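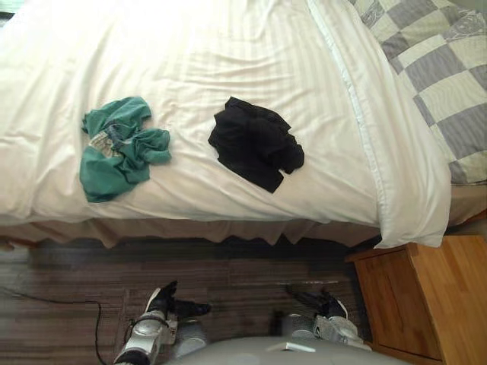 Section 4. Making Up the Bed and Keeping It Tidy

This section covers everyday care of your Sallia bedding set: dressing the bed for the first time, straightening it in the morning, dealing with the clothes that end up on top of it, and washing the pieces when they need it. If you have only just opened the carton, please read Section 2 first, where you'll find the list of parts and the notes on airing everything out.

We know that most people have made a bed before, and we don't mean to teach you something you learned at six years old! Still, a set with a bed skirt, a duvet and a separate bedspread has a right order to it, and it is a little sad to get everything looking lovely and then find the skirt still sitting in its bag on the chair.

4.1 Before you start

Clear the bed completely, down to the bare mattress. Move anything breakable off the nightstand, too. A duvet with some loft to it swings wide when you shake it, and the corner nearest the nightstand is very good at finding water glasses.

You will need:

The bed skirt
The fitted sheet (sold separately)
The duvet, already inside its cover
The bedspread
A second pair of hands, if you can get them, for the skirt and for nothing else

Wash your hands if you've been cooking or gardening. White bedding remembers everything.

4.2 Fitting the bed skirt

1. Lift the mattress at the foot end and lean it back toward the headboard. If it is too heavy for you, slide it sideways until half of the base is showing, and do the job in two halves.

2. Lay the flat panel of the skirt over the base with the seams facing down. The pleated part should fall outside the frame on both long sides and at the foot.

3. Walk around the bed and look at the hem. It should just clear the floor. If one side drags, pull the flat panel toward the opposite side until the two match.

4. Pin the panel at the corners with the twist pins from the small envelope. Push each pin in at a slant and turn it until it holds.

5. Lower the mattress straight down. If you drag it into place, it will take the skirt along with it and you'll be back at step 2 (we have all done it).

Note: The pleats come out of the package pressed flat and look rather stiff. Give them a few days. They loosen on their own and begin to hang in softer gathers.

Caution: Keep the hem away from floor heaters and from the intake of a robot vacuum. If you run a vacuum under the bed, fold the hem up over the mattress first and let it down again afterward.

4.3 Putting on the duvet

1. Put on the fitted sheet and smooth it from the middle outward.

2. Lay the duvet across the bed with the closure at the foot.

3. Check the direction of the stripes. The Sallia cover has a very quiet white-on-white stripe, which is meant to run from head to foot. In dim light it is nearly impossible to see, so do this by a window or tilt a lamp low across the fabric.

4. Take hold of two corners at the foot and give the duvet one long, slow shake. You want the filling to settle into the corners. Short, quick shakes only push it around in the middle.

5. Let the duvet hang evenly on both sides. It should cover the top of the bed skirt and leave the pleats showing underneath.

6. Run your hand along the outside edge and turn the seam so that it lies flat. A seam that has rolled up onto the top of the bed makes a ridge, and that ridge will travel if you leave it.

Note: A rumpled duvet is not a faulty duvet. The cover is woven to be soft, and soft cloth creases. If you like a crisper look, see 4.7 on ironing.

4.4 Adding the bedspread

The checked bedspread is the heaviest part of the set, and you have some choice in where it goes.

Full cover. Spread it over the duvet from end to end and let it fall on both sides. This is warmest, and it keeps pet hair and dust off the white cover.

Folded back. Fold it along one edge of the bed and leave most of the duvet bare. This is what most of our customers settle on from June until the nights get cold again, and it's handy if you like to pull up an extra layer at 4 in the morning without getting out of bed.

Whichever you choose, line the checks up with the edge of the mattress. Squares show a crooked fold much sooner than a plain cloth would. Stand at the foot of the bed, sight along one row, and tug.

4.5 Straightening up in the morning

This takes two minutes once you have the habit, and it doesn't have to be perfect.

1. Throw the duvet back and leave it open while you wash and dress. The mattress needs the air.

2. Take off anything that is lying on the bed: clothes, books, chargers, the cat.

3. Draw the duvet up from the foot, standing first on one side and then on the other.

4. Look at the corner by the nightstand. If more duvet is hanging there than on the opposite side, pull the whole thing across by its far edge. Tucking the extra in underneath will hide the problem until evening and no longer.

5. Pat the surface down with flat hands, starting at the center.

6. Straighten the bedspread last.

4.6 Clothes on the bed

Every bed in the world is also a shelf for clothes, and ours are no different. A T-shirt dropped at bedtime, something dark and something green that might be clean or might not, and by Friday there's a proper heap. Unnur Ketilsson, who tested the Sallia set at home for us through a whole winter, wrote in her notes that the bed stayed tidy for exactly as long as she dealt with clothes one piece at a time, and we've borrowed her method more or less whole.

1. Pick up one garment only. Leave the rest where they are.

2. Shake it out and find the shoulders or the waistband. A bunched-up garment often has a sleeve or a leg turned inside itself, so feel for it before you pull.

3. Decide: wear again, wash, or put away. If you can't decide within a few seconds, it goes in the wash.

4. If it's going away, fold it right there on the duvet. Lay it face down, bring in the sides, and fold it up from the hem in thirds.

5. Set the folded piece at the foot of the bed and go on to the next one. Carry the stack to the drawer when the bed is clear.

Caution: Do not leave damp or newly dyed clothing on the white cover. Black and deep blue-green fabrics are the ones to watch, especially in their first few washes. A damp black shirt can leave a gray shadow on white cotton in the time it takes to have a shower.

If color has already come off:

1. Remove the garment and blot the mark with a dry white cloth. Don't rub.

2. Rinse the back of the mark with cold water, so that the dye is pushed out the way it came in.

3. Wash the cover as soon as you can, by itself, following 4.7.

4. Check the mark before drying. If you can still see it, wash the cover again. Heat sets dye, and after the dryer there isn't much we can suggest except turning the cover over.

Dry clothes do no harm apart from lint. Dark knitwear sheds more than you'd think, and a lint roller taken along the direction of the stripes picks it up nicely.

4.7 Washing and ironing

Duvet cover: Warm wash with other whites. Close the fastenings first, or you'll find every sock in the load inside one corner. Tumble dry low and take it out while it's still very slightly damp.

Duvet: Once or twice a year, in a large machine. Many home machines are too small, and a duvet that can't move around won't rinse properly. Dry it thoroughly, stopping now and then to break up the lumps by hand.

Bedspread: Cool wash, by itself. Line dry over two lines if you have them, so the weight is shared.

Bed skirt: Cool wash, gentle spin. Hang it by the flat panel while wet and pull each pleat straight with your fingers. If you do this patiently, you can skip the iron altogether.

Ironing: Iron the cover inside out on a medium setting. For the bed skirt, use steam held a little away from the cloth and leave the gathers alone.

Note: Do not use bleach on any part of the set, including the white pieces. It yellows the thread in the seams long before it harms the cloth, and the two will never match again.

4.8 Small troubles and what to do

The duvet keeps sliding toward one side. Check that the mattress is level and that the filling has not gathered on the heavier side. Shake it as in 4.3, step 4.

The bed skirt shows more on one side than the other. The flat panel has shifted. You can often correct it without lifting the mattress by reaching under and drawing the panel across, a little at a time.

The bedspread slips to the floor at night. Fold it in half lengthwise, so that it has more weight where it lies, or tuck the foot end under the mattress.

The cover has gone gray all over. It has probably been washed with darks at some point. Two washes in a row with whites only, and no fabric softener, will usually bring it back.

A seam has opened. Please don't cut the loose thread. Knot it, put the piece aside, and write to us at Vemari customer care with the number from the sewn-in label. Labels on this set begin with 901.

Replacement twist pins and spare fastenings are listed in Section 5, together with the Plirnell storage bags for putting the bedspread away over the summer.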